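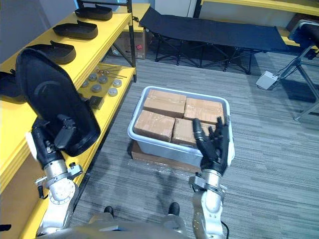

Subject: Re: [stores] Where the sole trays live, and the grey bins
From: Nhi Thân
To: stores list

Replying to the message from Poduval below, and to the two people who wrote to me off the list with much the same question.

> Could someone say once and for all where the black sole-shaped trays
> belong? I have found them stacked on the floor, in with the Dotness
> returns, and under the bench. Also, are the cardboard boxes meant to be
> going into the grey bins flat or on end? We had a bin come back to us
> with the boxes jammed in so tight that we had to cut one open to get
> the others out. And is the film round the cardboard base supposed to
> come off before we fill the bin, or after?
>
> Poduval, packing side

Taking these in order.

Trays. They go on the upper shelf of the yellow unit, laid flat, side by side, toes all the same way. Please don't nest them. When they are nested the ridge rubs and leaves a mark, and Botero have sent trays back to us for less than that. If the shelf is full, stop and tell me. Do not start a pile on the carpet.

The lower shelf is for the round metal discs and the thin rods. Rods lie behind the discs, where they can't roll off the front. I know the rods look untidy on the slant, but they are too long to lie straight and I have given up on it.

Boxes. Two rows of two in each light grey bin, flat, taped side up. There should be enough slack to get your fingers down the side of a box. If there isn't, you have picked up the larger Clamum box, which is nearly the same brown and has caught me out as well. Check the tape before you put a box in. Clear tape only, one strip along the join — the paper tape lifts when the store gets damp. We get through up to 40 boxes on a busy shift, so a bad roll of tape makes a lot of work very quickly.

Bases. The film stays on. The flat cardboard base goes on the floor with its film still round it and the bin sits on top. It comes off at the other end, and Dotness do that themselves.
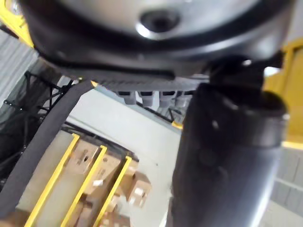

Page last changed: August, 16:20

The black netting and the straps come up every few months, so I will put the rule here too. Netting stays stretched when you are not working behind it. If you let a strap off, put it back at the same height, flat, with no twist in it. A couple of the straps are getting soft along the edges. I have a new set on order and they should be with us in six weeks. Until then use what we have, and don't knot them to make them shorter.

Labels. The old sheet says to write the bin number on the lid. We have not had lids for a long time, so ignore that line. Write it on the card and put the card under the front left box. I am rewriting the sheet and will send it to the list when it is done.

Stock. The last count of the Clamum boxes came to 3,000, and that includes the flat ones still in their bundles. I would like to use those up before anybody orders more. If you think we are short of a size, ask me first, as there are bundles behind the door that are easy to miss.

One thing I don't have an answer to is what to do with the single trays that come back from Botero without a partner. For now put them at the far left of the upper shelf and leave them there. If anyone remembers what we did with them last year, please reply to the list and not just to me.

Nhi Thân
Stores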